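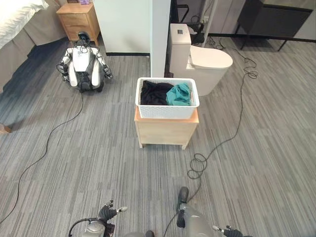 Diven Pond to Receive Additional Trout Ahead of Spring Derby

The Lernside Parks and Recreation Department has approved a second stocking of Diven Pond this spring, to be carried out before the annual youth and family fishing derby. The fish will be supplied by Skosta Hatchery under a one-year agreement signed in March.

Under the agreement, the hatchery will deliver 308 rainbow trout to the pond in a single trip. Of these, 200 will be standard stocking size and the remainder will be larger fish held over from last season. A limited number of the larger fish will carry a numbered jaw tag, and anglers who land a tagged trout during derby hours may present the tag at the registration table to claim a prize.

The department last ordered a second stocking several years ago. Low water in the years that followed made it impractical to hold more fish in the pond, and the derby went ahead with only the regular spring delivery. Repairs to the outlet structure were completed in the fall, and water levels have remained within the normal range through the winter.

The derby will be held on a Sunday, with fishing from 7 a.m. until noon. Registration opens at 6 a.m. at the pavilion on the north shore. Children age 12 and under may fish without charge when accompanied by an adult. Adult participants must hold a valid state fishing license and any trout stamp or permit required by the state, and should be prepared to show both at registration.
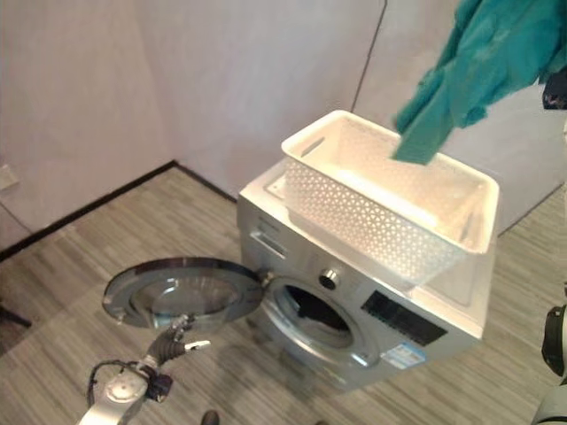 The pond will be closed to all fishing from the morning of the delivery until the start of the derby. Signs will be posted at both parking areas and along the east path. The closure allows the trout to spread out from the release point and recover from transport. Walking trails and the picnic grounds will remain open during this period.

Each registered angler may keep up to 4 trout on derby day. Fish that are to be counted toward an award must be brought to the weigh station alive or freshly caught, and no later than 15 minutes after the close of fishing. Awards will be given for the heaviest trout in the youth and adult divisions. In the event of a tie, the fish weighed first will be placed ahead.

One rod per person is permitted. Worms, prepared baits, flies, and artificial lures may be used. Live minnows are prohibited at Diven Pond throughout the year, and this rule will be enforced during the derby. Anglers are asked to place used line in the collection tubes next to the dock.

The Shenoy Rod and Gun Club will again provide loaner rods for children who do not have their own equipment. Club members will also staff a casting lesson area beside the pavilion during the first two hours of the event. Loaner rods are available in order of arrival and must be returned before the awards are presented.
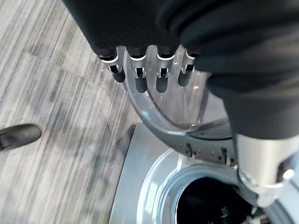 Can anglers release the trout they catch during the derby?

Anglers may release any trout they do not wish to keep, provided it is unhooked promptly and returned to the water in good condition. A trout placed on a stringer or in a bucket is considered kept and counts toward the daily limit. Tagged fish may also be released once the tag has been clipped off.

Parking at the north lot is limited. Overflow parking will be available at the Lernside ball fields, a short walk from the pond by the paved path. Two accessible fishing platforms on the north shore will be reserved for anglers with disabilities and their companions. Requests for other accommodations should be made to the department office in advance.

The derby will take place in light rain. If lightning is forecast, the event will be moved to the following weekend and a notice will be posted at the pond entrance.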